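Udora Community Quilters
Minutes of the April meeting

Called to order at 6:35 p.m. in the back room at Halás. Boris Michalík in the chair. 26 members present, which is our best turnout since the fall and meant we had to go find more chairs. Welcome to the four new faces!

Minutes of the last meeting
Read and approved with one fix: the batting we ordered was cotton, and the minutes had it down as wool.

Money
Opening balance $473. We took in $288 from the fabric swap, a wonderful result for one rainy afternoon. Nothing paid out yet this month, though the bill for the room is on its way. Boris asked that anyone still holding receipts for thread turn them in before the next meeting. Approved as read.

Fabric swap
Everybody agreed this was the best swap we have had. The remnant table was picked over within the first hour, and people were trading patterns in the parking lot long after we had packed up. Two things to change next time. First, we need a longer table for yardage, as the big pieces ended up in a heap and were hard to look through. Second, please pin a slip to your fabric with the length and the fiber on it. There was a lot of guessing, and at least one piece sold as cotton melted a little under the iron. Refund given, no hard feelings.
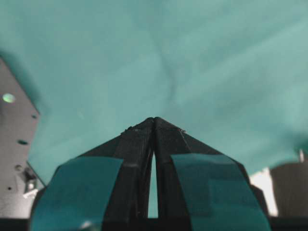
Leftover fabric from the swap has been sorted into lights, darks and prints and is in the tall cupboard. Members may help themselves for charity projects. For anything else, put a dollar or two in the tin.

Tustar raffle quilt
Voting on the pattern for this year's raffle quilt took up a good part of the evening, and it was a lively one. The choices were a log cabin, a lone star and a flying geese. Lone star went out in the first round on the grounds that we all remember the last one. Log cabin won the second round, 15 to 11. The flying geese people were very gracious about it and have already asked to do the border.

Blocks will be 12 inches finished. Please use a true quarter-inch seam, and if you aren't sure of yours, bring your machine early next month and we will check it together against the gauge. Cut kits will be handed out at the same time. Blocks due back in June.

A motion to print 300 raffle tickets was made and seconded. There was a question about whether that was too many. Boris pointed out that we ran out last year with a week to go, and people were asking for them right up to the drawing. Motion carried.

Fiditau retreat
Our weekend at Fiditau is on! The lodge has confirmed the big upstairs room with the north windows, and we can leave the machines set up overnight. Bring your own extension cord and a lamp. Beds are mostly two to a room, so put your name on the sheet with your roommate if you have one in mind. Supper the first night is potluck. There was a strong request for the lentil soup to come back, and the cook has agreed.

Still open: who can drive the ironing boards up. We need a van or a wagon with the seats down.

Show and tell
Eleven quilts and a very fine set of placemats. Special applause for the baby quilt with the hand-stitched foxes, a first finish by one of our newer members. The binding was beautiful. Several of us went over afterward to ask how she got the corners that sharp, and she has agreed to show us at the next meeting.

Other business
The big rotary mat is warped again — please store it flat and keep it away from the radiator. Also, someone left a pair of good shears with a blue ribbon on the handle. They are in the desk drawer.

Next meeting is in May, same room, 6:30 p.m. Snacks: last names N through Z.

Adjourned 8:20 p.m.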